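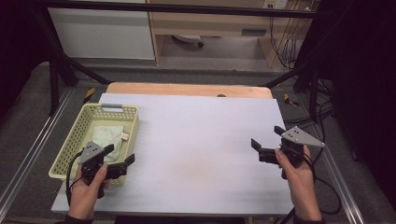 Según Safta Surdu, lo difícil de enseñar una tarea a mano es repetirla igual de mal todas las veces, y que lo demás ya lo pone el modelo. Lo soltó nada más empezar la visita y volvió a ello al final, así que entra en el tema 4.

**Apuntes de la visita a Tosen — 19 de marzo de 2021**

(sin pasar a limpio, los completo cuando tenga las diapos)

## Lo que vimos

- Puesto de demostración con pinzas de mano. El operador las lleva él, una en cada mano, no hay brazo de por medio.
- Ropa y telas — objeto deformable, lo peor para planificar. Repasar el tema 2, modelos de contacto.
- Tarea del día: sacar un paño de una cesta y dejarlo extendido. Luego al revés.
- Sesiones de 17 minutos y cambio de operador. Más largas no, por que baja la calidad.

## Vocabulario (cae seguro)

*Demostración*: una ejecución completa, de principio a fin. Si se corta a la mitad se descarta, en Tosen no las pegan.

*Efector final*: lo que toca el objeto. Ojo, en el control de julio del año pasado medio grupo puso «la muñeca».

*Brecha de encarnación*: diferencia entre el cuerpo que enseña y el que ejecuta. Con la pinza en la mano se reduce, pero queda la parte del brazo: alcances, singularidades, velocidad.

## Números de la charla

- 88 demostraciones válidas por tarea antes del primer entrenamiento. Mínimo de la casa, no es regla general.
- Aproximadamente 8 segundos por repetición con el paño.
- Cuatro operadores, para que el modelo no copie las manías de uno solo.

## Preguntas del grupo

¿Por qué no teleoperar? — Se puede, en Jestton lo hacen así. Más lento, y el operador pierde el tacto. A cambio la trayectoria es ejecutable por el robot desde el primer momento.

¿Y si el paño cae mal? — Se deja y se recoge. Las recuperaciones valen tanto como los aciertos, hay que etiquetarlas aparte. Enache (el programa de etiquetado) tiene una casilla para eso, está escondida en el segundo menú.

¿Simulación? — Para telas poco. Surdu no la descarta pero tampoco la usan.

## Para la próxima clase

1. Leer el capítulo de aprendizage por imitación, hasta clonación de comportamiento incluida.
2. Media página: qué error se acumula si la política se desvía un poco en cada paso. Con dibujo.
3. Elegir tarea para la práctica. Nada de líquidos.

Los que no vinisteis: la visita a Grultuvska cuenta igual, apuntarse en la hoja de la puerta. Calzado cerrado.

Falta — la fórmula del error acumulado, la cuelgo aparte.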